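Majali Household Terms – Data Card

Version note

Released Monday, July 27, 2020, by the Ponora language documentation office. Questions about the contents should be sent to Rocío Arriaga, who maintains the word list.

Summary

Majali Household Terms is a collection of over 1,000 everyday words and short phrases used in the home, gathered in the towns of Stumgate and Fotach. Each entry gives the local form, the standard American English equivalent, a short definition and at least one sentence of use. The collection is intended for dictionary editors, teachers and students of regional speech.

Sources

Entries were drawn from interviews with 11 speakers, all of whom have lived in the area since childhood. Interviews were conducted by Widad Bataineh and Nabil Mansour and transcribed in full before any words were selected. Terms recorded from only one speaker are marked "single" in the status column and should be cited with care.

Subject groups

The entries are sorted into nine groups. Kitchen and storage is the largest, followed by laundry, weather and visitors. Words for containers proved especially varied – the same speaker may use one term for a bin, another for a basket and a third for anything that holds utensils upright.
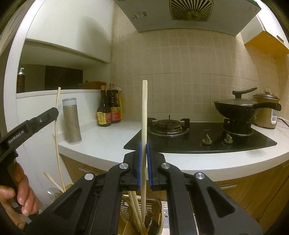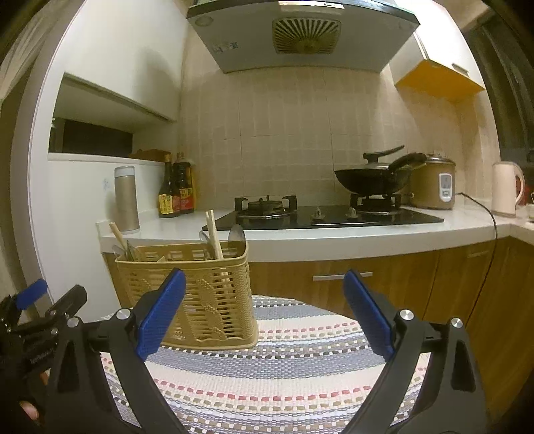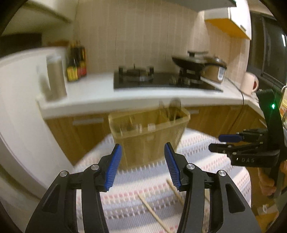 File layout

terms.csv holds one entry per row, in alphabetical order by local form.
sentences.csv holds the sentences of use, linked to terms by entry number.
groups.txt lists the subject groups and their short codes.

All files are encoded in UTF-8. Empty fields mean that the information was not collected; they do not mean that the speaker gave no answer.

Known limitations

Younger speakers are not well represented. Spelling follows the guide prepared by Jae-in Na, which favors consistency over local habit, and some readers may find familiar words written in an unfamiliar way. Stress is marked only where it changes the meaning.

Terms of use

The collection may be copied and adapted for teaching and research, provided that the office is credited. Commercial use requires written permission. Corrections are reviewed by Fanni Bárány and will be included in the next release, planned for September.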